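Prava / Hardware planning / Bench notes / README

# Filing Cabinet Task: equipment and budget README

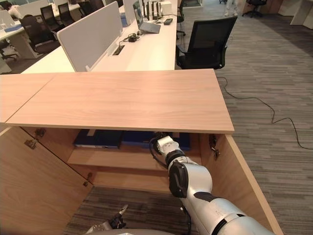

PUNE, April

By Bindu Thevar, with cost notes from Nithin Amin

This README goes with the purchase plan for the filing cabinet task. It covers what we own, what we want to buy, what we decided to leave out, and how the numbers were put together. The recordings have their own data card, kept by Bhavana Iyer, and it is only repeated here where it affects money.

All amounts are in dollars, before tax and freight unless the line says otherwise.

## What the task is

A two-armed robot reaches into an open wooden cabinet and takes binders off a shelf just under the top. The cabinet stands on carpet in an open-plan office, next to desks that people use during the day. One arm does the reaching. The other stays low until it is needed to hold a door.

The shelf position drives most of the spending. The gap between the shelf and the cabinet top is low, so the wrist has to come in under the front edge and the forearm has to stay clear of the doors. The cable that runs along the outside of the arm takes up part of that clearance. A shorter arm would need the base closer to the cabinet, and then the open doors are in the way.

## Status

| Item | State | Budget line |
|---|---|---|
| Cabinet | owned | none |
| Binders, dark blue | owned | office supplies |
| Arms and base | leased through Gurnier | lease |
| Replacement finger sets | quote received | spares |
| Cable sleeves | quote received | spares |
| Second head camera | requested | sensing |
| Floor cable covers | approved | site |
| Spare cabinet hinges | approved | site |
| Base board for cabinet | on hold | site |

## Figures

- Finger sets, Hinojosa quote: 1,807
- Cable sleeves, Hinojosa quote: 78
- Floor covers and spare hinges together: 474
- Second head camera with mount, Flostivex quote: 2,278

The camera quote includes the mount but no lens cover. Nithin asked for the lens cover to be quoted separately and we have no reply yet. If it comes in, it goes on the sensing line.

The lease is not in this list. It is paid by the parent group and we do not control the rate. When people ask what the task costs, please give the list above and say that the lease is separate. Mixing the two caused trouble in the last plan, where a reviewer counted one month of lease as a purchase.

## Notes on each line

### Replacement finger sets

Both grippers use mechanical fingers, and the tips wear. Binder covers are smooth and the arms grip them near the spine, so the contact patch is small and always in the same place. Cinzia De Luca swaps the tips when a binder starts to slip on the lift. She keeps the log on the shared drive under maintenance.

The quote is for full sets. Hinojosa will also sell tips alone, at a lower price per order, but the screws are not included and the ones we bought locally came loose. We are asking for full sets until someone finds a screw that holds.

### Cable sleeves

These are cheap and should not need discussion. The sleeve goes over the cable loop between the wrist and the next joint. Order the black ones in the narrow size. The wide size bunches up when the wrist bends and makes the clearance under the cabinet top worse.

Do not buy the split type. Manikandan Mudaliar tried it on the other station, and the edge caught on a door hinge.

### Second head camera

This is the largest line and the one most likely to be cut. The case for it is as follows.

The head camera looks down over the cabinet top. From that height it gets the top, the doors, and the front of the shelf well. It gets the binders as a dark band with the spines and edges showing, and the depth behind them is poor. A second camera mounted lower would look into the shelf gap more directly.

The case against it is that a lower mount puts the camera nearer to the arms, and we would need to set new motion limits. Bhavana put the work at two weeks. That time has no line in this plan, because staff hours are budgeted by the group.

If the camera is refused, the task can go on with the present view. The number of failed grasps would stay where it is. We would ask again next cycle.

### Floor cable covers

Thin black cable on gray striped carpet is hard to see, especially for someone walking past with a laptop. The covers are low rubber ramps with adhesive tape for carpet. Check the tape type before ordering. The one sold for hard floors does not hold.

The covers have to be low enough for an office chair to roll over. The desks behind the cabinet have black chairs on casters and people move them without looking at the floor. We measured the ramp height against the chair casters and the lowest model in the catalog works. The next one up does not.

### Spare cabinet hinges

The doors are opened and closed far more often than the cabinet was built for. Hinges are a stock furniture part and any hardware store has something close. "Close" was a problem last time. The cup diameter matched and the arm length did not, and the left door would not sit flush. Take an old hinge to the store.

The cabinet has hinges in more than one finish. This has no effect on the task, and the spares can be either.

### Base board (on hold)

The cabinet is open at the bottom and the carpet shows through below the shelf. A board would stop a dropped binder from landing on the carpet, where neither gripper can pick it up easily. It would also change the look of the cabinet in every recording made after that. Bhavana wants the current set finished first. The price is small and we can pay for it from the site line later.

## What we decided not to buy

**A second cabinet.** Two cabinets would let us reset one while the robot works on the other. The floor area is there, but it is the open carpet beside the cabinet, and the office needs it as a walkway. Facilities said no in writing.

**A fence.** A light barrier was priced and then dropped. The arms run at reduced speed and the operator has a stop button in hand. The site assessment covers this, and a copy is in the safety folder. If the speed limit is ever raised, the fence has to be priced again and the assessment redone.

**Powered height adjustment for the base.** The cabinet height is fixed, so we would use the adjustment once. The manual one is slow and good enough.

**New binders in mixed colors.** This was a request from the modeling side. Navy and blue are hard to tell apart inside the cabinet, and brighter ones would make labeling easier. We agreed that real offices buy one color in bulk, and kept them.

## How to request a change

1. Write the item, supplier, price, and reason in the planning sheet. One row per item.
2. Attach the quote as a PDF. A link to a web shop is accepted only for items under the petty cash limit.
3. Tell Nithin which line it belongs to. If you are not sure, use site.
4. Wait for the state to change to approved before you order.

Items ordered before approval have been paid so far, but the group has asked us to stop doing it.

## Lead times

Hinojosa ships finger sets in four to six weeks. Order when the second-to-last set is opened. Sleeves go in the same shipment, and ordering them alone costs more in freight than the sleeves do.

Flostivex gave eight weeks for the camera. The quote is valid to the end of June. After that they will requote, and the price usually goes up.

Covers and hinges are bought locally and arrive the same week.

## Known gaps in this plan

- Freight is missing from both supplier quotes. Nithin will add it once the order is grouped.
- There is no line for a replacement arm cable. Gurnier covers it under the lease if the failure is wear. Damage from a door or hinge is ours to pay, and we have no price for it.
- Power use at the desk sockets has not been measured. The long white desk behind the cabinet is in normal use and should not share a circuit with the charger. Manikandan is asking the building which sockets are separate.
- Cleaning and carpet repair are not listed. The base wheels leave marks in the pile where the robot stands for long periods.

## Changes since the last version

- Camera moved from "wanted" to "requested."
- Hinges and covers merged into one figure at the request of purchasing.
- Fence section rewritten after the site assessment.
- Base board put on hold.
- Removed the paragraph on renting a second robot. It belongs in the group plan.

Questions on prices go to Nithin Amin. Questions on parts and wear go to Cinzia De Luca. For anything about the recordings, read the data card first and then ask Bhavana Iyer.

Contact: Prava hardware planning desk | © Prava | Back to top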